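Towels: fold them on the bed

I used to fold towels standing up in the kitchen, chin clamped on one end, and they came out a different size every time. Then my neighbour Feven caught me at it and told me to use the bed. So simple! It's flat, it's the right height for my back, and there's room to lay a bath towel out properly before you start.

Make the bed first, by the way. A smooth bedspread gives you something level to work on, and you won't be chasing creases that belong to the duvet.
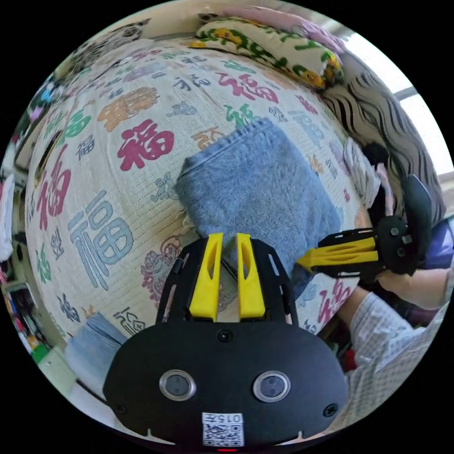 Light-blue towels, folded on the bedspread.

My way is long edges together first, then in half, then in half again (thirds if your shelf is shallow – mine is 30 cm, so thirds it is). Smooth it with the flat of your hand after each fold and don't press hard, or you squash all the fluff. Fluffy ones want a good shake before you begin, too.

Put them away with the rounded fold facing out. You can grab one without dragging the rest down with it, and the cupboard looks much neater for no extra work.

And go easy on the fabric softener! I gave it up in September and our old towels dry us far better now. Flannels I just fold once and chuck in a basket.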